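The protocol sheet that comes with a nucleic acid extraction kit is written to be short. I think it has become too short, and that the laboratories using it pay for the saving in repeated runs.

Take the spin column method for plasmid DNA. The sheet we use at Stunthorpe has five steps on one side of paper. It gives the volume of each buffer and the spin time. It does not give the age of culture the volumes assume, or the cell density above which the lysis step stops being complete. A user with an overgrown culture will follow every line correctly and get a cloudy lysate, a slow column and a poor yield.
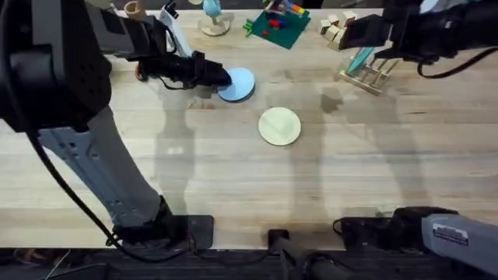

Elution is the step where the missing detail costs most. Most sheets say to add buffer to the column and spin. Few say that the buffer must land on the centre of the membrane, or how long it should stand before the spin. Position is hard to convey in words, and a simple diagram does it better. A kit sheet could do the same for a pipette tip and a membrane at very little cost in paper.

The usual defence is that experienced users do not read long protocols. Hiu-tung Tse made this case to me after I circulated a draft of these notes, and it is a fair one. Her group at Wustport went through 116 preparations in June using a card with nothing on it but volumes. Their yields were good. They also had a single strain, a single growth medium and one person doing the spins, and a card is enough under those conditions. It would not have been enough for a new starter with a low-copy plasmid. 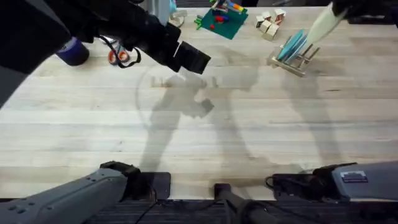
*Page last changed: 6/11/19*

My proposal is modest. Keep the short card, and put the limits of the method beside it in a table. For each step the table should state the range over which the step works, the sign that it has gone wrong, and whether the sample can be saved. Lysis is the obvious place to begin — too long in alkali and some of the plasmid is denatured for good, and no later wash will put that right.

Centrifuge settings need the same care. Our sheet asks for 3,000 rpm in the clearing spin, a figure with no meaning unless the rotor is named. Relative force should be given first and speed second, if at all.

The Zirnine handbook already prints its limits this way, and I have had fewer failed preparations with it than with the one-page sheet. I would like to see the same table in our own methods folder before the next set of columns is ordered.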